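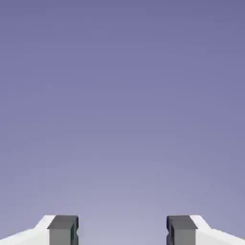

Wilton's night sky group celebrates its best season yet

The Wilton and Batham Sky Watch has wrapped up its winter season with 1,986 sky readings sent in from gardens, back steps, allotments and one very cold church car park. It is the biggest haul the group has ever had, and the results are lovely to look through.

The idea is a simple one. On a clear night you go outside, let your eyes get used to the dark, find Orion and count the stars you can make out inside the four corner stars. Then you send in your number with a postcode and the time. You don't need a telescope, and you don't need to know anything about the stars beyond where Orion is (and if you can't find him, there is a printed card in Wilton library that shows you).

Last winter the group had 799 readings, which everyone was very pleased with at the time. This year that total was passed before the end of January, helped by a run of hard, frosty nights and by the schools joining in. Batham Primary alone sent in 72 readings, several of them with drawings attached. The drawings are now up along the corridor outside the school hall, and they are a treat: Orion with a proper sword, Orion with a dog on a lead, Orion in a bobble hat.

So how dark is it?

Darker than most people guessed! The best readings came from the lane that runs up behind Galline Farm, where the hill hides the glow of the town and there isn't a street lamp for a good long stretch. People counting there were regularly getting into the twenties, and on the finest night in February the Milky Way was clear enough that three separate households wrote in about it without being asked.

In the middle of Wilton the numbers drop, as you would expect, with most people seeing fewer than ten stars. But the spread is wide even there. Two readings taken on the same evening, one at the front of a terrace on Mill Street and one in the back yard of the same house, came out at four and 13. A brick wall between you and the nearest lamp makes an enormous difference, and if you have been put off stargazing by living in town, do go and try the back of the house before you give up on it.

Batham sits somewhere between the two. The village green is brighter than it used to be, mostly thanks to the new lights at the bus shelter, but the playing field beyond it is still very good. The far corner by the hedge has become the favourite spot for families, with flasks of hot chocolate and blankets over the camping chairs.

Lights that point down

The other big news of the season is the lamps on Station Road. After the group's report last spring, 60 of the old globe lights between the station and the bridge were swapped for shaded ones that throw their light on the pavement and leave the sky alone. The work was finished just before the clocks went back, so this was the first full winter with them in place.

It is too early to say a great deal from one season, and the weather was kinder this time, which muddies things a bit. Even so, the readings from the streets on either side of Station Road are up nearly everywhere. One couple who have been counting from the same bedroom window since the project began sent in their highest number yet, then sent it in again the next night in case they had made a mistake. They hadn't. It was one better.

People living on the road seem happy with the pavements too. There were worries beforehand that shaded lights would leave dark patches between the posts, and the parish council asked for comments through the autumn. The few that came in were mostly about one lamp near the bridge that buzzed. It has since been mended.

Moths as well

A small side project ran alongside the star counts this year, and it deserves a mention of its own. Several members put out a white sheet and a torch once a month and noted down the moths that turned up. Winter is the quiet time for moths, so hopes were low, but December moths, pale brindled beauties and a good number of winter moths were all recorded, along with a very handsome satellite that sat on the sheet at Galline Farm for most of an evening and let everyone have a proper look.

The moth nights will carry on through spring and summer, when things get a great deal busier. Hawk moths are the ones everybody wants, of course, and the allotments at Batham are the place to be for those. Elephant hawk moths are a wonderful mix of pink and olive green, and the first time you see one on a sheet it is hard to believe it has been living down the road from you all along.

Granström Hall opens its roof terrace

There is a new place to watch from as well. Granström Hall has agreed to open its roof terrace for the group once a month from September, on the evening nearest the new moon. The terrace is flat, has a rail all the way round and looks south over the water meadows, with hardly a light between it and the horizon. The hall will switch off its own outside lamps from 8pm on those nights.

The terrace is reached by a wide staircase, and there is a lift to the top floor with a short ramp after it, so wheelchair users will be able to join in. Red torches will be lent out at the door. Please leave white torches and bright phones in your pocket once you are up there, as one flash can spoil everybody's night vision for a good 20 minutes.

A trial evening in late February went very well. The cloud cleared just after seven, Jupiter was blazing away, and the Pleiades looked superb through nothing fancier than a pair of birdwatching binoculars. There was a long queue for the one telescope, which was pointed at the Orion Nebula for most of the evening, and a lot of gasping from the front of it.

What happens next

The full map of readings will go up in Wilton library in April, with a smaller copy in the porch of Batham village hall. Each reading is shown as a coloured dot, deep blue for the darkest places and yellow for the brightest, so you can find your own street and see how it did. Anyone who sent in a reading can ask for a copy of the results for their postcode.

Counting starts again in November. In the meantime the group will be out on the playing field for the Perseids in August, cloud permitting, from 10pm until people get too sleepy to carry on. Bring something to lie on, as meteor watching is hard on the neck, and a warmer coat than you think you need. Dogs on leads are welcome.

Reading cards for next winter can be picked up from the library desk from the middle of October.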